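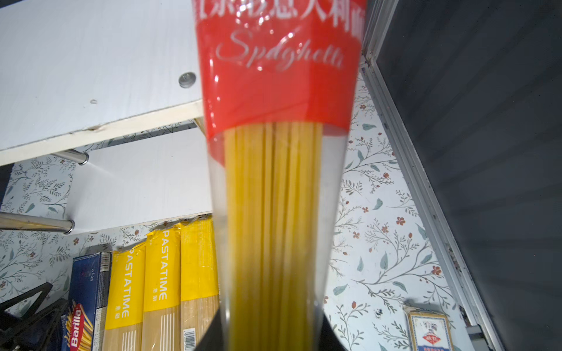
Gripper notes, part 2: setting up the pasta cell

Posted in February by Charito Dalisay

Print this page | E-mail this page

The cell went down for service with three complaints in the log: slow closing, a drift in the wrist camera offset, and a shelf that had moved. The shelf was the easy one, so I left it for last.

Slow closing first. The gripper on this arm uses two black fingers on a parallel linkage. I took the fingers off, wiped the pivots with a dry cloth, and put a thin film of Gellura grease on each pin. The old grease had picked up paper dust. With the fingers back on I ran 36 open and close cycles with nothing between them and watched the motor current. It settled after the first few and stayed flat.

Long thin packs are a bad load for this hand. A bag of spaghetti held upright by its lower end has most of its length above the fingers, and any slack in the linkage shows up as sway at the top. Film also slides on film. I had the grip force set for cardboard, and it was too low for the plastic packs. I raised it in small steps until a pack could be lifted and tilted without slipping, then backed off one step. Past that point you start to break strands. The Barilla box gets its own setting, lower, as the card dents at the corners.

Camera offset next. The wrist bracket is held by two screws and one of them had backed out. Thread lock, retighten, wait, recalibrate. The saved transform was wrong by enough to matter at the shelf and not enough to notice on open ground, which explains why the log only complained about placing.

I do the calibration in the Dovero tool and copy the result over by hand. Alfredo Tiongson wrote a script for this. It works on his machine.

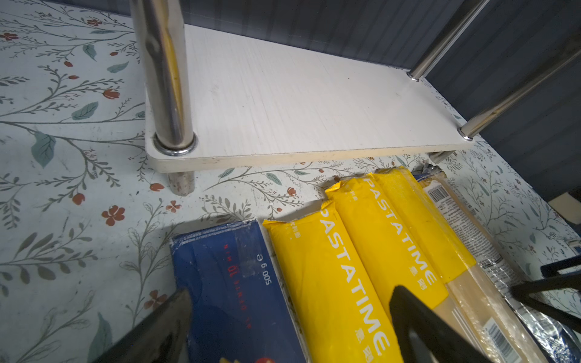 For the pick test I lay the packs side by side on the printed covering and leave them at an angle to the shelf. A square layout hides yaw errors. The covering itself is a nuisance for the depth filter, with all those leaves and small flowers, but I would like the cell to cope with it. Clear film is worse. The filter drops most of the points on a clear bundle and keeps the barcode labels, so the grasp center gets pulled toward the labels. I now clamp the grasp point to the middle of the outline and ignore the depth centroid for anything in clear wrap.

The shelf has steel posts with a collar at each one where it meets the board. I checked the collars, marked the feet with pencil, and taught the shelf frame again from the front left post. Approach height is 900 in controller units, wrist speed is back to the old value. The cycle counter read 1,112 when I closed the log.

Still open: the cable at the wrist rubs when joint five goes past its usual range. I have a longer sleeve on order from Salazar.

Recent posts
Gripper notes, part 1: choosing finger pads
Moving the Julaseo controller to a new power supply
Spare screws, and where I keep them
Cable sleeves compared

Print this page | E-mail this page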